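Robotics Students Board > Projects and Comps > Household task projects

Thread: Folding demos – drop the messy ones or keep them?

saltbush_servo
Second-year mechatronics, four of us on a semester project called Wundodent. The aim is a policy that folds a T-shirt on a bed, trained only on demos recorded with hand-held grippers. We have 214 demos for the fold task and 97 for a second task where the cloth starts crumpled.

Our supervisor wants a written filtering rule before we train anything. My view is that we should drop every demo where the operator regrips or where the fold ends up lopsided. One of my teammates reckons that throws out the most useful data. We've gone around on this for two meetings.

The part where demos differ most is the second grab, with both jaws on the fold line and the shirt held taut between them.

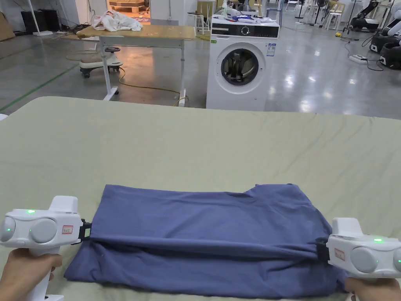 Some operators lift straight from there. Others pull outward a bit first to take the slack out, and a couple put the shirt down and start that step again. If we filter strictly I'd expect to lose a third of the set, maybe more.

Has anyone here trained on both versions and compared?

kelpie_torque
We did something close to this last year with tea towels. Keep the regrips. Our first model was trained on clean demos only and it had no idea what to do when it missed a corner. It would close on nothing and carry on with the rest of the fold as if it had the cloth.

I'd cut only three sorts: wrong start state, operator stopped for a chat, and anything with tracking dropouts.

paddock_pid
Disagree with kelpie, at least for a set that small. 214 is not many for a two-handed task. If you have five different habits at the same step, the model sees five small sets. We had that on Rirberg and the arms dithered at the grasp until we went back and re-recorded with one agreed method.

Regrips are worth having, but collect them on purpose. Start some demos from a bad grasp and record the recovery.

saltbush_servo
How many recoveries did you record compared with normal ones?

paddock_pid
One in five by the end. No science behind it, we ran out of semester.

kelpie_torque
I don't think we're that far apart. My objection is to throwing out recordings that already exist. Tag them and train twice. It costs you a night of compute.

saltbush_servo
A night of compute is a fair bit when the queue is shared with the honours students, but point taken. I'll put the tags in the log.

mintie_wrapper
What sheet are you folding on? The one in your post looks pale green and fairly wrinkled. I'd be as worried about that as about the operators. Our cloth segmentation went to pieces on soft bedding because the creases in the sheet and the edges of the garment looked much the same to it.

saltbush_servo
We don't segment, it goes straight from camera to action. Contrast between shirt and sheet is decent though. We've talked about changing the sheet between sessions so the model doesn't latch on to one colour.

mintie_wrapper
Do that. Swap shirts as well. And check what the gripper camera sees, because a wide lens takes in the whole room and everyone in it.

paddock_pid
Seconding the room thing. Ours learnt where the door was. We moved the table for the final demo and the success rate fell over.

saltbush_servo
That one bothers me, as our room is busy. For the crumpled cloth task the gripper view has the fingers and the cloth up close, then the bed with a few small objects on it, then the rest of the lab behind.
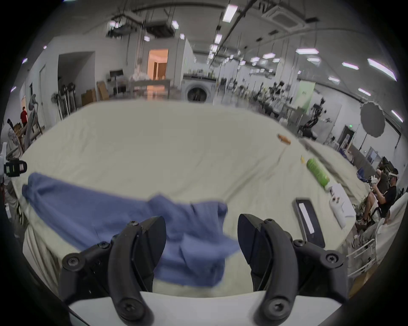

I had assumed the variation in the background would help, as people move about between demos and the gear gets shifted. But the benches and the doorway stay where they are, so I can see how it could learn those. Cropping the view is the easy option. The catch is that a crop tight enough to lose the room also loses the far side of the bed, and we need that for the first reach.

kelpie_torque
Don't crop. Mask or randomise the background in training and leave the raw recordings alone. You can't get the edges back later.

mintie_wrapper
Or turn the bed. Half the demos facing one way and half facing the other. Takes ten minutes and you don't have to write any code.

paddock_pid
Turning the bed is the better answer. Random backgrounds on a fisheye view are fiddly near the edges, and a second-year group should be spending the time on recording.

kelpie_torque
It's a few lines in the loader. I wouldn't call it fiddly.

paddock_pid
It was fiddly for us. We had the mask eating the fingertips for most of a week.

wattle_loop
Coming at this from the marking side, as I tutor a similar unit. Whatever rule you pick, write it down before you look at the results and apply it the same way to both tasks. The weakest reports I read are the ones where demos were dropped after the first model did badly. If the rule says "drop if the operator regrips more than twice", I can check that. If it says "drop poor quality demos", I can't.

Also have two people tag the same batch separately and report how often they agree.

saltbush_servo
That's useful, thanks. We hadn't planned on double tagging. At 97 demos the crumpled set is small enough to do in full.

Draft rule at the moment:

Drop if tracking is lost at any point.
Drop if the start state is wrong for the task.
Keep regrips, tagged with a count.
Keep lopsided folds, tagged, and leave them out of the first training run.

The bed gets turned for the next block of recordings.

paddock_pid
I'd still add one agreed way of doing the second grab. Pull outward or don't, but pick one.

saltbush_servo
Will raise it with the group. I'm for the outward pull. Two of the others aren't.

kelpie_torque
Post the comparison when you have it, including if the strict set wins.

saltbush_servo
Will do. We should have both runs through the queue by the end of July.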